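Jendano Recording Cooperative
Technical Meeting, Minutes
January 16, 2024, Studio B control room

Minutes of the previous meeting were accepted without changes.

1. Session archive
The archive now holds 2,085 session files. Of these, 300 have no tempo or sample rate noted in the file name. Members who ran those sessions are to fill in the missing fields by the May meeting. New sessions go to the Botitz drive only – the old drive is read-only from tonight.

2. Monitor alignment
The left main was measured 2 dB low below 400 Hz. Swapping the amplifier channels did not move the fault, so the crossover is suspected. The Fuden nearfields will be used for mixing until the crossover has been checked on the bench. Agreed that no masters leave the building from Studio B in the meantime.

3. Console
Of the 32 input channels, four are out of service: 7, 8, 19 and 26. Channels 7 and 8 share a power rail and will be looked at together. Channel 19 passes signal with the pad in and drops out with it switched off. Replacement switches are on order from Dhillon, with no delivery date given.

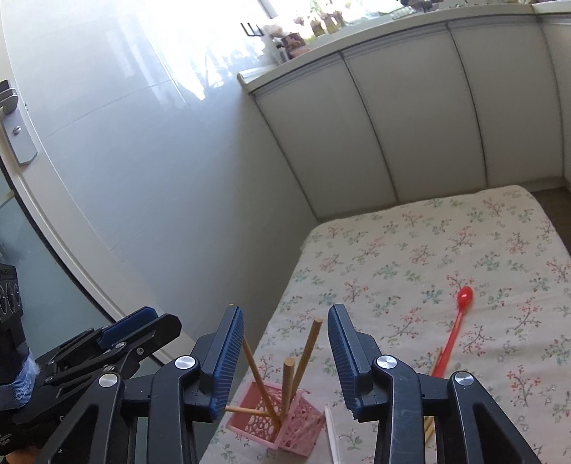

Gripper and floral-patterned sheet.

4. Delivery format for clients
Proposal to deliver stems at 24-bit, 48 kHz unless the client asks otherwise. One member preferred 96 kHz for acoustic work. After discussion the proposal was carried, with 96 kHz kept as an option on the booking form. Stems are to start at bar one, with reverb returns printed on separate tracks.

5. Drum room
The gap under the door still leaks into the vocal booth. A drop seal was priced and approved. The spare ribbon microphone is not to be used on kick drum under any circumstances.

6. Other business
Headphone extension cables are to be coiled and hung after each session. The request for a second patchbay was held over to May.

Meeting closed at 9:10 p.m.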